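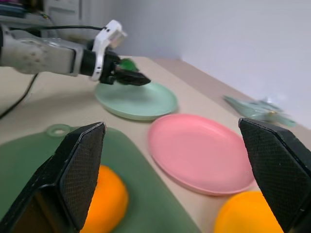 Before Departure Checklist: Drandanau Valley and Lake Route

Last updated May 15, 2018. Please go through all points with the driver before the group leaves Govville. Our comments are written under each point.

1. Vehicle
Tires, spare tire and jack checked. Brakes tested on the parking lot slope.
Comment: The second van had a spare with low pressure. It was filled at the gas station in Pollotby. Check it again before the next trip.

2. Seat belts
Every seat has a working belt, also the middle seat in the last row.
Comment: OK. One buckle is stiff, you must push it strongly.

3. Fuel and distance
The full loop is 155 km and there is no gas station after Pollotby. Start with a full tank.
Comment: OK.

4. Water
Minimum 4 liters for each traveler, kept inside the vehicle and not on the roof.
Comment: The drivers asked if the guests can refill at the lake. No, this water is not treated.

5. Altitude
The Kordestani viewpoint is above 2000 meters. Ask each guest about heart or breathing problems before they get in.
Comment: This question was asked too late in September, when the bags were already loaded. Ask it at the hotel.

6. First aid box
Bandages, burn cream, scissors, gloves, thermal blanket. Look at the expiration dates.
Comment: Burn cream expired, new one is ordered. Do not leave without it.

7. Boat crossing
One life jacket for each person, children's sizes included. The boat takes 28 passengers and not one more.
Comment: Jackets are good, but two whistles are missing.

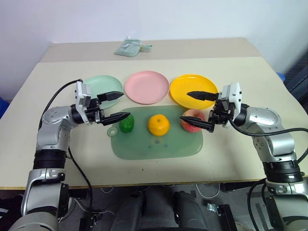 One driver remarked that the children's jackets should be tried on at the pier, before boarding, as the straps take a long time to adjust when the boat is moving. We agree and this is now part of point 7.

8. Communication
Radio tested with the office. There is no phone signal between the lake and the viewpoint.
Comment: Radio OK. Charger for the second van not found.

9. Passenger list
One copy stays in the office, one copy goes with the driver.
Comment: Please write the names in capital letters.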